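Shared by the Mitham bench log, December 5, 2019

OK, small thread on reset rules for our block-pushing bench, which I've spent far too long writing up. The old sheet had 22 of them and people followed maybe the top few. The new one has three!

Rule one: write down the start layout before the arm moves. All of it, including the blocks you don't plan to touch. We lost almost 193 runs in February to "same as last time" (same as WHICH last time??). 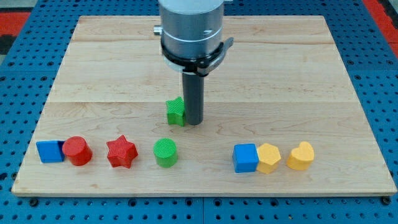
Photo: Mitham bench log

Rule two: log contact separately from motion. With the finger right down by the green star like that, "close" and "touching" are different start states – so the sheet has a box for each. Please tick one.

And note how each piece is standing! Green star up on its edge, red star flat. If your log only says "star, star" I can't rebuild that board, and neither can the folks at Pevholm when they try to repeat it.

Rule three: hands off the board until the arm is in hold. Yes, even to nudge the yellow heart half an inch. I know. I've done it too – that's why it's a rule now.

Draft 2 of the sheet goes up once Palma sends comments.

Comments
"Do you log block spacing too, or just order?"
"Stealing the contact box for our sheet, thanks!"
"22 rules, wow. We had a poster."

More from this author
Labeling runs so you can find them again
What I learned at the Drurnmont safety day
Speed limits for shared benches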